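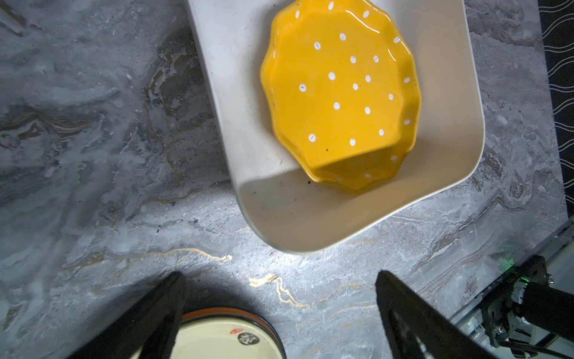 Wrist camera, fingers open, yellow dish in the tray.

Cell notes from Druvside, Sunday. Two arms, one marble-patterned counter, one white tray. The job today is the right gripper. It was closing 4 mm off center at the tray rim.

Cause: finger mount screws backed out. Torqued them, then re-homed the gripper. Encoder reads 3,828 at full open, same as the April log.

Next, wrist camera calibration. Glossy glaze throws highlights, so exposure stays locked. Auto exposure hunts every time the wrist tilts over the dish.

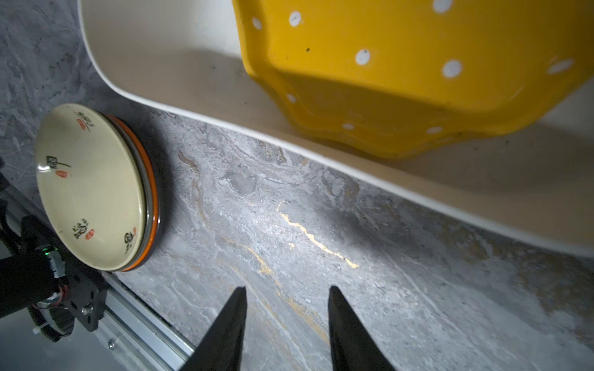 Right wrist view, gear and motor of the other arm at lower left.

Cable check on both arms: flex the wrist through full range by hand, power off. Look for pinched wires near the motor – Elin Gethin found one at joint 4 last month.

Interval for the finger screws is now 1,000 cycles. In-ho Ahn has the torque values in the Ormont sheet. Wipe the lens before you recalibrate.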